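Home > Kitchen > Dishes

How to Get Gray Marks Off Light-Colored Plates

I love pale plates. White, cream, that soft minty green that makes a plain fried egg look like a restaurant breakfast — I'll take all of them. The trouble is that every fork and knife leaves a signature, and after a year or two of daily use the middle of the plate looks like somebody has been doing math homework on it in pencil. The good news is that most of those gray lines are sitting on top of the glaze. They're tiny traces of metal from your cutlery, and they come off with a bit of paste and some patience.

I did my whole cupboard on a rainy afternoon in March and was grinning by the third plate. It took 55 minutes, including the time I spent looking for the good sponge.

What you'll need

Baking soda, or a cream cleanser that says it's safe for glazed dishes (I use Vodel, the plain one without scent)
A soft sponge with no green scrubby side
An old toothbrush
Dish soap and warm water
2 clean towels, one to work on and one for drying
A table or counter near a window, or a lamp you can move

First, look at what you have

Wash everything the way you normally would and dry it all the way. Water hides marks beautifully, so a plate that looks perfect in the rack can surprise you later. Then set your plates out on a light table with plenty of space between them and look at each one from straight above and again from the side.

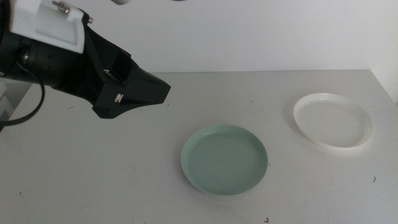
Sorting comes before scrubbing. You want to know which marks are food film, which are metal, and which are part of the plate, and it pays to be picky at this stage. Colored glaze and white glaze don't show things the same way, so judge them separately. On a pale mint plate like the one nearer the front, the faint speckles and the light smudges are easy to lump together, and they shouldn't be! A smudge is worth a wipe with soapy water first. A speckle may well be in the glaze, and if it doesn't budge with the paste, let it be. With a white plate that has a tall rim, like the one farther back, run your eye along the inside of the rim too, where it catches the light.

Run a fingernail across anything you aren't sure about. If the nail glides, you've probably got a surface mark and a happy ending ahead. If it catches, the glaze may be scratched, and paste won't put glaze back.

Making the paste

Put three spoonfuls of baking soda in a small bowl and add water a few drops at a time until it's about as thick as toothpaste. Too runny and it slides off to the side of the plate. If you're using a cream cleanser, shake it and skip all this.

Test a spot on the underside of one plate. Wait a minute, rinse, dry, and look. I know, I know, everybody skips the test. Please do it anyway if the plate has gold trim, a painted pattern or a matte finish, and if the color lifts at all, stop there.

Rubbing the marks out

Fold one towel and set the plate on it so it doesn't skate around. Dab the paste on the marks, wet the sponge, squeeze it nearly dry, and rub in small circles with light pressure. Let the paste do the work. You'll see it turn gray, and I find that ridiculously satisfying. Wipe, look, and go again if there's still a shadow of a line.

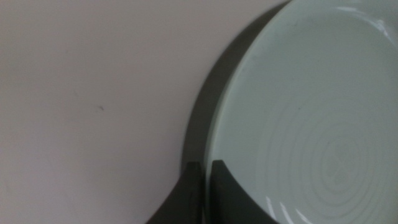 Page last changed: March | Viewed 3387 times

Plates with rings in the middle need a slightly different hand. The closely spaced circular grooves in the well of a green plate like this one are subtle, and it's easy to rub right over the top of them and leave the low parts alone. Use the toothbrush, follow the grooves around, and start at the center. A small dark mark up near the inside of the rim can have its own dab of paste and a minute to sit.

Glossy glaze gives you a wonderful way to check your work, too. Tilt the plate until you get a bright streak along the rim, then roll that streak slowly across the surface. Any film you've missed dulls the shine as the light goes over it. I do this with every plate now, even the ones I'm only putting away.

Rinse in warm water, wash once more with dish soap, and dry with the second towel. Baking soda left behind dries to a chalky haze, especially in the grooves, so give the toothbrush a quick rinse and go around one more time under the faucet.

Don't forget the table

Paste travels! It goes over the edge of the towel, under your elbow, and into any corner it can find. Once the plates are stacked, clear off the work surface and go over it with a damp cloth.
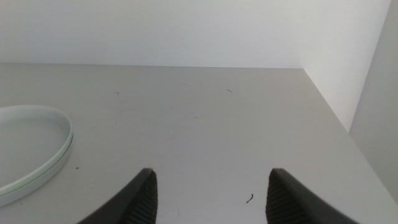
Gronow

If your table sits against a wall, begin where the two meet and pull the cloth toward you. A corner like this one, with a pale gray top and white walls on two sides, shows splashes better than you'd like, and dried soda on a light surface is sneaky until the lamp is on. Wipe the bottom few inches of wall while you're there.

Keeping the marks away longer

Stack plates with a paper napkin or a circle of felt between them. Norelar sells the felt ones in packs, though I cut mine from an old craft sheet and they work fine.

Don't drag a plate out from the middle of the stack. Lift the top ones off first.

Load the dishwasher so that forks can't lean on the plates.

For a light touch-up every couple of months, a damp sponge with a pinch of dry baking soda is plenty.

Can I use steel wool?

No! It leaves more gray metal behind and can scratch the glaze for good.

What about lemon juice or vinegar?

Great on tea rings in mugs. I haven't had much luck with it on cutlery marks.

My marks came back in a week. What did I do wrong?

Nothing, most likely. Check your knives. Cheap or very new ones can shed a lot at first, and mine calmed down after a month of regular washing.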